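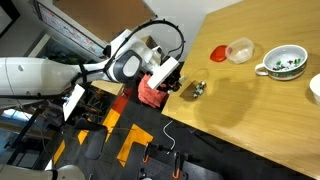

Arm at the sorting table, gripper down near the edge. Container, lid and mug bowl toward the back.

Table Cell Rules - FAQ
Randley site. Last touched in April. Read before your first shift, then again when you forget.

Who has to follow these?
Everybody who goes near a table cell. Operators, people resetting objects, visitors, the person who is "just grabbing something." Visitors stay with an operator the whole time.

Do I need training first?
Yes. The short course plus 2 supervised shifts. Did the course at Tundell? Counts for the general part, but you still do the Randley walkthrough becuase our floor layout is different.

What do the floor markings mean?
Yellow line = edge of the reach area. Don't cross it while the arm is enabled. Striped sections = keep clear at all times, arm on or off. No bags, no boxes, no chairs parked there. Tape peeling? Report it the same shift. Don't patch it with whatever roll is in the drawer, the colors matter.

Can I reach in quick to fix one thing?
No. Pause, wait for the arm to stop, hit hold, then reach. Every time. Yes, even for one candy-sized piece that rolled off.

Paused vs. hold, what's the difference?
Pause stops the current motion. The arm can start again from the console. Hold locks out the console until someone releases it at the cell. Hands over the table means hold.

How fast can the arm run?
Reduced speed any time someone is inside the room door. Full speed only with the room clear and the operator at the console. Speed setting gets written on the shift sheet. If the sheet says one thing and the console says another, stop and ask.

Cables?
Loop on the arm needs slack at full stretch, and should not touch the tabletop or catch on the gripper. Check straps at start of shift by tugging them. A loose strap is a stop, not a "watch it." Floor cables go behind the table or under a cover. If you find one running across the walking side, move it or cover it before enabling. Same goes for the thin ones, people trip on those more.

What can go on the table?
Items from the approved bin list for that task. Light plastic containers, lids, small bowls, wrapped or solid small pieces. Ceramic is OK if it's on the list and has no chips. No glass, no liquids, nothing with a blade. No phones, no coffee.

How close to the edge can things be?
Bowls and containers, keep them back from the front edge when you set up. Small pieces can be nearer the edge if the task calls for it. If the arm knocks something off, let it fall. Do not catch it. Hold, then pick up.

Something broke. Now what?
Hold. Gloves from the drawer. Sweep table and floor both, check the gripper fingers for bits. Log it. Replace the item from the bin, don't glue it.

What about cloths?
Cloth is allowed for cloth tasks. Otherwise keep it away from the gripper and the joints, fabric winds up in there fast. Anything hanging off the table side gets checked at reset.

Shadows on the table, do they matter?
For safety no, for the run yes. The arm throws a big one over the wood when the light is from the side. Don't move lamps mid-run to get rid of it. Note it on the sheet and carry on. If you can't see where the fingers are, that's different, stop.

How often do we take breaks?
Operators swap off after 30 minutes at the console. No stacking sessions because it's going well. Tired people miss things.

When is the cell inspected?
Start of shift: quick check, operator does it. Every 7 days: full check, two people, using the Livik checklist. Fasteners, gripper plate, clamps on the base, cables, e-stop. Fail on any line means the cell stays off til it's fixed and re-checked.

E-stop test?
Every shift, before enabling. Press, confirm arm is dead, reset. Cell has 3 buttons, rotate which one you test and write down which. A button that sticks or feels soft counts as a fail.

Can I change the gripper myself?
Only if you're signed off on it. Power down, not hold. Check teh fingers close evenly before you put anything on the table.

Near misses, do I really have to log those?
Yes. Nobody gets in trouble for logging. One line is fine: what moved, where your hands were, what you did.

Where are the long-form rules?
Red binder by the door, or the Ngô folder on the shared drive. If this page and the binder disagree, binder wins. Tell us so we can fix the page.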